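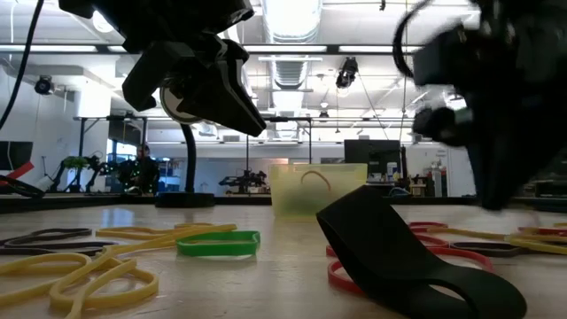

Handout 4: Does sorting by color tell you anything?

Materials and Everyday Objects, January 2025

Most of you will walk up to a table of loose rubber bands and start making piles by color. Yellow here, red there, the green one off by itself. It feels like work. I want you to be suspicious of it, and these notes are mainly about why.

Color in a rubber band is pigment. A maker can put the same pigment into a good compound or a poor one, and a supplier can change the color code whenever it likes. Betanance sold a mixed bag in which red was supposed to mean heavy duty. The September batch came with the same card and the same claim, and the reds we tested gave out no later than the yellows. That is one bag, so don't build a theory on it either.

What to record before color

Width of the strip, measured flat. Thickness, measured in two places, because molded and cut bands are rarely even. Length at rest, laid out straight and not pulled. A wide flat elastic like the black one is a useful check on your habits: it will stand up in a loop under its own stiffness, where a narrow band of similar length just lies down. If your table of results has no column that would show this difference, the table is wrong.
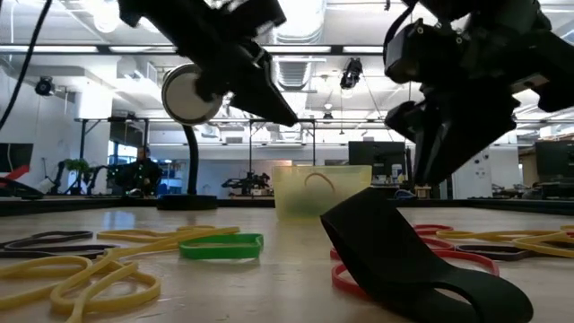

Tangles are the other trouble. A long band that has twisted over itself looks shorter than it is, and two bands lying across each other get written down as one. Last term a set of 134 bands came back with a different total from every group, and I doubt that anyone lost any. Pull them apart first, then measure.

The stretch test

Hang the band from the hook, add the weight, wait 30 seconds, read the scale. Take the weight off and read it again after the same wait. Do this 2 times for each band. The second reading matters more than the first, and it is the one people skip. Older versions of this handout quoted the Novimov chart, which gives a single stretch figure for each color. I have taken it out. The chart doesn't say how long the bands were held, or how old they were, and I can't get its numbers to repeat.

A note on storage

The Skanau guide says to keep bands in a closed plastic bin, away from light. Away from light I accept. Whether the lid does much is less clear - the guide offers no comparison with an open bin, and neither can we yet.

For next session

Read the Lefèvre notes on aging, pages 2 to 4, and bring one objection to them in writing. "The sample was small" will not be enough by itself. Say what a larger sample might have shown.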